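Good Practice for Two-Handed Beverage Dispensing Cells

Revised Mar 30, 2021, by Ridwan Entili

This guide covers the setup and run rules we use for dispensing tasks with a pair of articulated hands at a fixed table. It assumes the arms are already commissioned and that the operator holds a Briltier bench permit. Section numbers match the Taston workbook.

1. Before power-up

Wipe the tabletop and both drip trays. Seat each drain grate flush in its tray. A raised corner will catch a fingertip on a low approach and trip the torque limit.

Check that each tap hangs straight down in its rest position. Check the wrist connectors by hand, one at a time, and route the cables below the forearms.

Enter the table height in the Wuton profile before loading any motion file. Ours is stored as 661 mm. Do not copy a value from another bench.

2. Grip the cup with one hand only

The holding hand and the operating hand are assigned at the start of a run and stay assigned until it ends. The other hand parks palm down, with its fingers forward, or withdraws to the home pose. Closing speed for the holding hand is capped at 20 mm/s until contact is confirmed on the thumb and at least one finger.
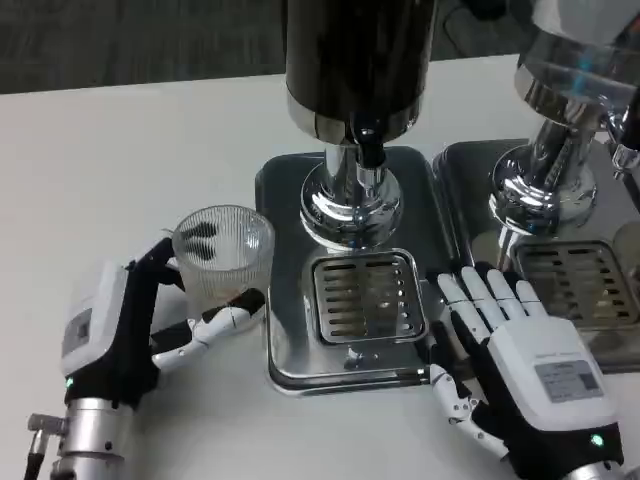
Left hand on the cup, right hand palm down at the front of the tray.

Thin-walled cups need a separate grip file. Run the close-and-release test on an empty cup before using the file on a filled one, and inspect the rim for deformation. If the rim has moved, lower the thumb force by one step and repeat.

3. Placement under the tap

The holding hand carries the cup in from the side, lowers it vertically, and opens fully before moving away. Retreat along the approach path. Diagonal exits are not allowed, whatever the planner offers.
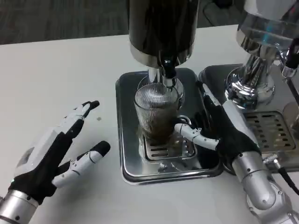

Placement is accepted or rejected on the position of the nozzle relative to the rim, viewed from the head camera. The acceptance zone is the whole inner circle of the rim, less a margin set in the profile. A nozzle that overlaps the right part of the rim, as it does with this ribbed glass at the rear of the grate, should be sent for a side-view check before the tap is opened. Keep the thumb of the operating hand in the model as an obstacle during that check – its tip is nearly touching the lower right of the glass here, and a small correction to the glass could close the gap.

The tap may be opened only after the check is logged. Maximum open time is 35 seconds. If the timer expires, close the tap and hold both hands until an operator clears the fault.

4. Set-down and residual liquid

Choose the set-down point before the pick, and store it as a named pose.

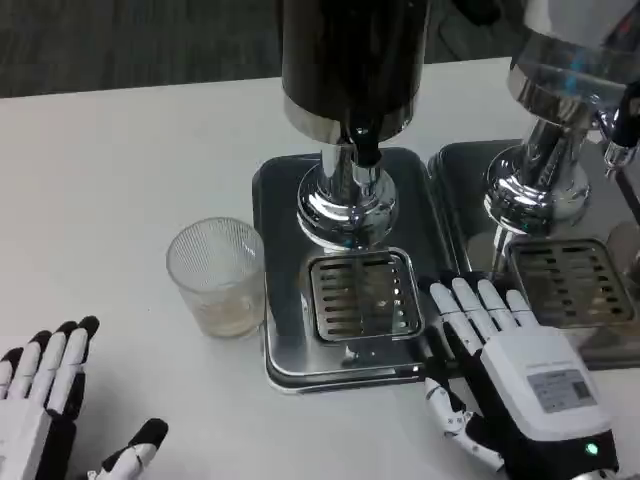 Radonjić clearance rules apply to any vessel left on the table between cycles. The vessel must be registered as an obstacle for both hands, with its contents recorded as empty or not empty. A glass with a small amount of pale liquid in the lower part, like the one standing right up against the left tray, is recorded as not empty. It also fails the spacing rule, so move it clear of the tray wall before the next grip. Fingers closing around a glass in that position have no room on the tray side.

5. Logging

Record the grip file, profile version and any manual correction for each cycle. Close the log before changing hand assignments. Profiles are reviewed every August – corrections entered after the review carry over to the next version.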